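I Will Defend the Big Gray Tray

My sister-in-law thinks trays are clutter. "It's a thing you buy to put your things on," she told me in January, while setting her coffee down on mine. I've been stewing over it ever since, so here goes.

I own 3 trays and I'd give up most of my kitchen before I gave up the large one. Mail goes on it, keys go on it, the tomatoes that need another day go on it. When people come for dinner the whole mess gets carried off to the bedroom in one trip (try doing that with a shelf!). I've tried baskets. Baskets are where batteries go to be forgotten.

What I can't stand is the fancy kind, with rope handles and a painted saying. Blažena Tichý, who had the apartment under mine on Hatdale Street, served everything on a plain one with a little lip, and I never once saw her spill the soup. That lip is the whole point. Flat boards are for cheese.

And please, leave it bare sometimes. A tray with three candles and a fake succulent glued to it for life is just a second, smaller table.

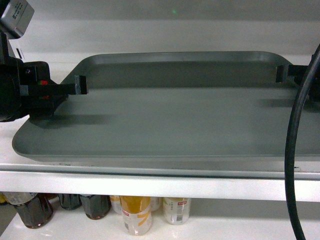 A big gray tray on a glossy white shelf, with rounded corners and a shallow lip.

Go for a matte finish if you can find one, and get it bigger than you think you need. Mine cost me 51 dollars, which my sister-in-law also has opinions about.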